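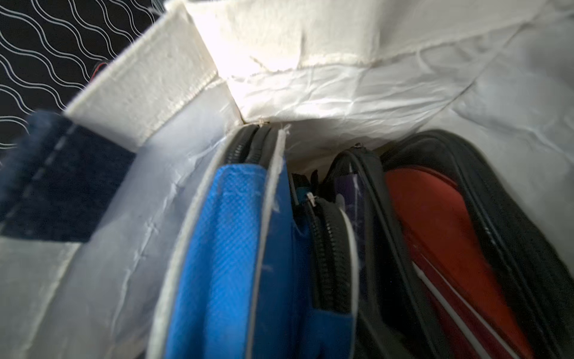
Packing Your Kidcombe Tote

Guides > Bags and Totes > Multer Series > Setting Up

Now for the fun part! A roomy tote can swallow a whole weekend's worth of small stuff, and with everything in zippered cases you'll be able to find it again too.

1. Open the tote wide and fold the straps outward over the rim so they stay clear of the opening.

2. Zip every case and pouch fully closed before it goes in.

3. Stand the cases upright, side by side, like books on a shelf. Start at one end and work across - you want them close enough to hold each other up.

4. Slip flat pouches into the gaps last. They slide in beautifully once the bigger cases are standing.

5. Lift the tote by both handles and give it a gentle shake. If the cases lean, add one more pouch or fold a T-shirt into the space.

Note: Creases in the walls are normal and will soften a little with use. Do not iron them!

Note: Keep the cases you reach for most nearest the rim side you open from. It makes a big difference on a train.

Caution: Do not load the tote past 200 ounces. Check the handle seams every month or so if you carry it daily.

Caution: Wipe spills with a damp cloth only. Never machine wash.

For hanging the tote on the Cliltari door hook, go to Part 2.

Kidcombe Customer Care, Box 981, Chambi | © Kidcombe | Back to top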